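Ansel Schumacher has hired out booths and curtains for fairs in Trullden for 10 years. He started with one van and a pile of black cloth from a theatre that was closing.

"People think the walls matter," he says. "What visitors remember is the cloth and the letters."

Most of his customers are small sellers. For the October fair at the Quintanilla hall he dressed stands for 3 of them, and the hall drew nearly 2,000 people over the weekend. He uses black fabric on all sides because it hides marks and makes pale colours stand out. It creases in the van and he no longer irons it.

"I used to steam every panel. It took all morning. Now I hang it and leave it."

The fabric is held up with clips. He has tried tape, hooks and a rail system from a firm called Daris, and went back to clips within a month. Foam letters go on last. He likes each one in a different colour and does not mind if a word slopes a little.

Baskets are his other habit. He buys them woven, in plain colours, and puts a piece of cloth in each. His sister Lunia picks the cloth.

Would he take on bigger halls? "I was asked to do one with 3,000 square metres. I said no. I'd need a second van, and I don't like driving the first one."

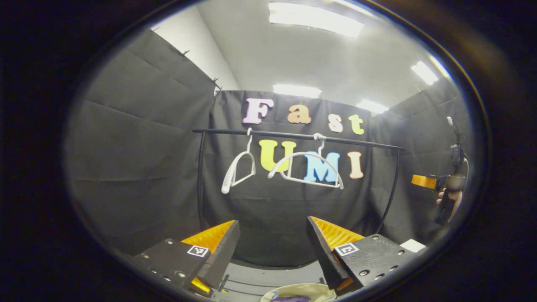
Black curtains, foam lettering and a woven basket with purple cloth.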